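생활공간관리론 강의 자료
제4강 투명 수납함의 선택과 관리
담당: 퐁삭 시통(Pongsak Srithong)

1. 학습 목표

본 강의에서는 가정 및 소규모 사무 공간에서 사용하는 투명 플라스틱 수납함의 형태를 이해하고, 내용물의 분류와 표시 방법을 익힌다. 수강생은 제3강에서 작성한 물품 목록을 지참하여야 한다.

2. 형태의 이해

수납함을 고를 때에는 용량에 앞서 테두리, 벽면, 바닥의 관계를 살핀다. 벽면이 위로 갈수록 벌어지는 수납함은 빈 상태에서 겹쳐 보관하기 쉬우나, 바닥 면적은 윗면보다 좁아진다. 선반의 폭은 윗면을, 담을 물건의 양은 바닥 면을 기준으로 계산한다.

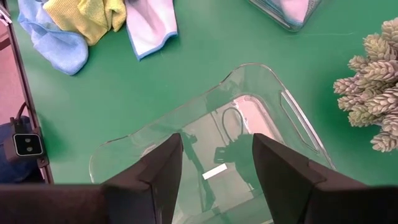
줄라타 실습실, 8월

무색투명한 수납함은 놓인 면의 색이 벽과 바닥을 통해 그대로 비친다. 녹색 탁자 위에서는 수납함의 바닥도 녹색을 띠며, 윤곽은 주로 테두리의 밝은 선으로 파악된다. 물결 모양의 테두리와 옆벽의 길쭉한 손잡이 구멍도 이 선을 따라 확인할 수 있다. 바닥에 놓인 작은 흰색 조각은 바탕과 색이 뚜렷이 달라 쉽게 식별되지만, 투명하거나 바탕색과 비슷한 물건은 빛의 반사와 혼동되기 쉽다. 내용물을 점검할 때에는 보는 각도를 바꾸어 두 번 이상 확인한다.

3. 분류와 표시

가. 한 수납함에는 같은 용도의 물건만 담는다.
나. 이름표는 손잡이가 있는 면의 아래쪽에 붙이되 구멍을 가리지 않는다.
다. 낱장 종이, 끈, 작은 부속은 바닥에 직접 두지 않고 속상자에 담는다.
라. 손잡이 구멍보다 작은 물건은 구멍 높이까지 채우지 않는다.

4. 세척

미지근한 물에 중성세제를 풀어 부드러운 천으로 닦는다. 거친 수세미는 표면에 흠집을 내어 투명도를 떨어뜨린다. 손잡이 구멍의 안쪽과 바닥 모서리는 먼지가 남기 쉬우므로 따로 닦고, 완전히 말린 뒤 겹쳐 보관한다.

5. 과제

각자 사용하는 수납함 하나를 골라 윗면과 바닥 면의 가로, 세로를 재고, 담긴 물건을 용도별로 분류하여 300자 이내로 기술한다. 보고서는 다음 강의 시작 전까지 모르코미어관 66호에 제출한다.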